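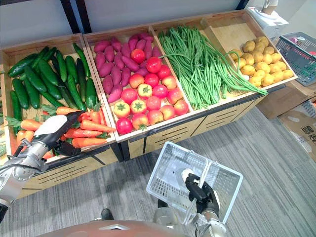 Arranging mixed vegetables on a slatted wooden stand

Posted by Gobnait Kinsella

Our community centre operates a produce table on behalf of its members. The stand is pale wood with four open bins, and it is set up indoors on carpet. At present cucumbers and carrots share the largest bin, sweet potatoes and tomatoes share the next, and green beans and small yellow potatoes have a bin each. The beans hang over the rim into the potatoes. I would be grateful for advice on whether these pairings are suitable, and whether the carrot tops should be left on. The stand will be in use from morning until mid-afternoon.

Maltora

The pairing I would change is the sweet potatoes and tomatoes. Tomatoes bruise under very little weight and should lie in a shallow layer, stem end up where possible, with nothing able to roll onto them. If a separate bin cannot be spared, a low divider of untreated wood will serve.

Cucumbers and carrots may share a bin for the length of time you describe. Both lose moisture in a heated room, so it is advisable to put out a small quantity and refill from the cooler. Carrot tops draw moisture from the root. Our practice is to leave them on for same-day display and to trim them before anything is returned to storage.

Beans are best laid crosswise in a shallow tray inside the bin - this keeps them out of the potatoes and makes them easier to weigh. Potatoes should be kept out of direct light and covered with a cloth when the table is closed.

Daraven

Please put a mat down. Soil from potatoes is very hard to get out of striped carpet.

Zondine

I agree with the advice on tomatoes. We also line slatted bins with plain brown paper, as small potatoes can catch along the edges. Change the paper each time the stand is set up.

This site uses cookies to remember your settings. Accept | Manage preferences

Contact us | © 2020 Community Help Pages | Back to top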